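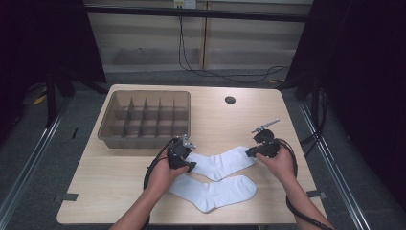

Two white socks and an empty sorting tray.

I moved into the apartment on Junley Street in April, and the bedroom has one closet, about 16 inches deep. For the first month I kept most of my clothes in boxes and dug through them every morning. Then I got tired of it and went through everything I owned.

I did it by type, one type per evening. Shirts took the longest. I had kept a lot of them from my old job at Arolix, where we had to wear a collar, and I haven't needed a collar in 5 years. Most of those went to the thrift store on Vasconcelos Avenue. They take drop-offs until six on Tuesday, and the line is short if you get there before four.

Socks were easier than I expected. Anything without a partner went in the rag bag. Anything with a thin heel went too. I used to buy a different kind every time, which meant a lot of matching after each wash. Now I buy one kind in white and one in black.

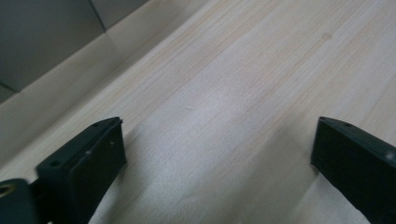
I looked at buying a dresser as well. The one I liked, from Zernora, was $300 before delivery, and it would have blocked the heater. I decided to wait until winter and see how I manage with the closet and two shelves. So far it's fine — the sweaters are a tight fit, but I only wear three of them.

The part I haven't dealt with is coats. There are four, they are all heavy, and they take up half the rod. One was my aunt's and I'm not giving it away. The others I'll try on again when it gets cold.

Next up is the kitchen, starting with the drawer by the stove.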